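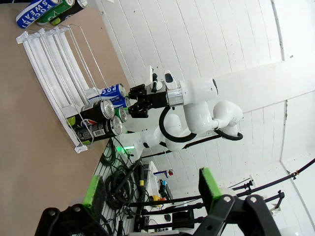

El suelo de la galería: notas sobre una reforma parcial

Durante la primavera se llevó a cabo en nuestra vivienda la sustitución del pavimento de la galería posterior y del pasillo que la comunica con el salón. Se trataba de una intervención limitada, 23 metros cuadrados en total, que sin embargo exigió más decisiones previas de las que habíamos previsto. Dejo constancia de ellas en este blog por si resultan de utilidad a otros propietarios del barrio de Brarnau, donde buena parte de los edificios comparte antigüedad y sistema constructivo con el nuestro.

El pavimento original era una baldosa hidráulica colocada sobre mortero de cal, en condiciones aceptables en el pasillo y muy deteriorada en la galería. Nuestra intención inicial consistía en conservarla íntegramente. Se solicitó para ello una primera visita al estudio Findmont, cuyo responsable, Jozef Aerts, examinó las piezas y desaconsejó la recuperación de la zona exterior: 58 baldosas presentaban fisuras que atravesaban todo el espesor, y otras tantas se habían desprendido de la base. El pasillo, en cambio, podía mantenerse con una limpieza y un tratamiento de protección.

Aceptada esta propuesta, quedaba por resolver el material de la galería. Se valoraron tres opciones. La primera, un gres porcelánico de imitación, fue descartada por razones estéticas que reconozco discutibles. La segunda, la reproducción de la baldosa original en el taller de Kadau, implicaba un plazo de entrega de 16 semanas y un pedido mínimo muy superior a nuestras necesidades. Optamos finalmente por la tercera, un barro cocido de formato cuadrado de la serie Nørgaard, en un tono algo más claro que el del pasillo.

Quienes consideren un material semejante deben tener presente que el barro cocido es poroso y requiere un tratamiento completo antes de su uso. El distribuidor recomienda aplicar una primera mano de protector antes del rejuntado y dos más una vez seco el conjunto. En nuestro caso la segunda aplicación se efectuó con demasiada premura y aparecieron manchas blanquecinas junto a la puerta. Fue necesario lavar la zona, dejarla secar de nuevo y repetir la operación, con el consiguiente retraso.

Mención aparte merece la nivelación. Al retirar el pavimento antiguo se comprobó que la solera descendía hacia la fachada, disposición habitual en galerías que en su día fueron abiertas. El señor Aerts propuso mantener una pendiente mínima en lugar de corregirla por completo, dado que la carpintería actual no es estanca y en días de temporal entra agua por la parte inferior. La diferencia no se percibe al caminar, aunque ha obligado a calzar una estantería y la mesa pequeña.

El encuentro entre ambos pavimentos fue el punto más debatido. Se nos ofreció un perfil metálico, solución rápida y económica, y también una pieza de piedra a modo de umbral. Elegimos esta última. Su coste fue de 465 euros, colocación incluida, cantidad que en su momento juzgué excesiva y que hoy volvería a abonar sin reparos. La piedra absorbe la diferencia de altura entre los dos suelos y evita el tropiezo al que nos exponía el antiguo escalón.

En lo relativo a la organización, conviene advertir que la demolición genera un polvo muy fino que alcanza estancias alejadas. Las puertas se sellaron con plástico y cinta, pese a lo cual hubo que limpiar los armarios del salón dos veces. Recomiendo vaciar con antelación cualquier mueble próximo y acordar por escrito a quién corresponde la retirada de escombros. En nuestro presupuesto esta partida figuraba de forma ambigua y dio lugar a un intercambio de correos que habría podido evitarse. Igualmente, es preciso comunicar los trabajos a la administración de la finca y respetar el horario fijado para las obras ruidosas, que en nuestro edificio comienza a las nueve de la mañana.

Las baldosas sanas que se extrajeron de la galería se han guardado en el trastero, envueltas en papel y colocadas de canto. Algunas se emplearon para sustituir piezas rotas del pasillo, y el resto queda a disposición de los vecinos que conserven el mismo modelo. Los interesados pueden escribir a la dirección de contacto del blog e indicar el dibujo y el número de piezas que precisan.

Queda pendiente la pintura del zócalo, prevista para junio, así como la revisión de la carpintería exterior, para la que todavía no disponemos de presupuesto.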